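Stistell dining tables: your questions, answered with a raised eyebrow

We sell tables, so read this knowing that. We have tried to leave out the claims we don't believe ourselves. 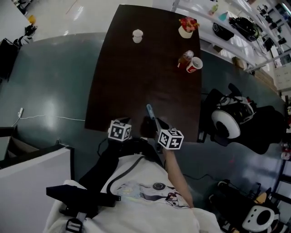 Is the dark brown top harder to keep clean?
Harder than the brochures admit. Dust and crumbs show up on dark brown far more than on a pale top. A faint grain hides a little of it, a smooth finish hides none. Expect to wipe it most days.

Do I need a special polish?
We doubt it. Lumell makes one and we stock it, but a damp cloth and a dry one after it did the same job on our shop table. Buy it if you like the smell.

Can I leave cups and a bottle standing on it?
For an evening, yes. Overnight, we wouldn't. Any maker who promises a top will never mark has not met a hot mug. A paper cup can go soft at the base and leave a ring too, so use a coaster.

What about a flower pot?
Put a saucer under it and keep it towards a far corner, where people aren't reaching across. "Waterproof" felt pads are not, in our experience.

Will a dark table look too heavy on a dark floor?
It can. Dark green and dark brown together swallow light, whatever the style pages say. A few white cups and some red or pink flowers help. A runner mostly collects crumbs.

How many people does the long Zostham fit?
The label says 7. We have never understood the 7, unless somebody sits at a corner - we'd call it six.

What does delivery cost?
461 for the table, carried in by 2 people. Stairs are extra, and yes, we think it's steep as well.

Is the Krajčí finish worth paying more for?
Not for most homes. Ask us again in September, when our own sample has had a summer by the window.

Page last checked Wed 16 April.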